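July
By Mahfuz Bhuiyan

4. Moving in: setting up your laundry corner

You now have keys to a flat in Prinlow House, and with them a laundry corner the size of a generous wardrobe. Please read this section before the first wash. Most people read it during the second, with towels down.

4.1 Before you switch anything on

1. Find the stopcock. It is behind the kick board to the left of the sink, where the builders evidently hoped it would be left in peace.
2. Turn it clockwise until it stops, then back 2 full turns.
3. Check that the drain hose is hooked over the standpipe and held with the clip. Gravity is not a clip.
4. Level the machine. Turn each foot by hand, then tighten the lock nut. Put a spirit level on top, front to back and then side to side.

Note: the floor in the Tirkaton wing slopes. We know. Folded cardboard under one foot will last until Friday at best.

4.2 First wash

5. Run the machine empty on its hottest cotton programme, with half a dose of powder. It takes 97 minutes – go out.
6. When it has finished, wipe the door seal with a dry cloth, including the fold at the bottom, where coins and hairgrips retire. 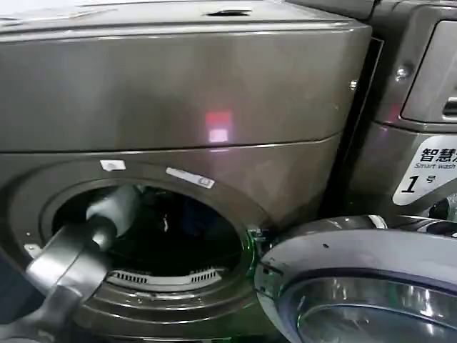

Fig. 6. Front-loader, door opening and lower edge of the seal.

7. Leave the door ajar between washes. A shut door keeps the smell in, and the smell will be grateful.

CAUTION: Do not run the washer and the Dendar heater on the same double socket. The fuse will go, and the spare fuses are kept in the office, which shuts at four.

4.3 Drying

The ceiling airer holds nearly 6 kg of wet washing. It will let you load more, and then it will come down in the night.

8. Lower the airer with the cord, never by pulling on the rails.
9. Hang heavy things in the middle.
10. Set the Manurung fan to low and open the window a crack. High is for people who dislike their neighbours.

There is a charge of 200 for replacing an airer. Cords are free, up to a point we have so far declined to define.

For blocked drains, see section 5.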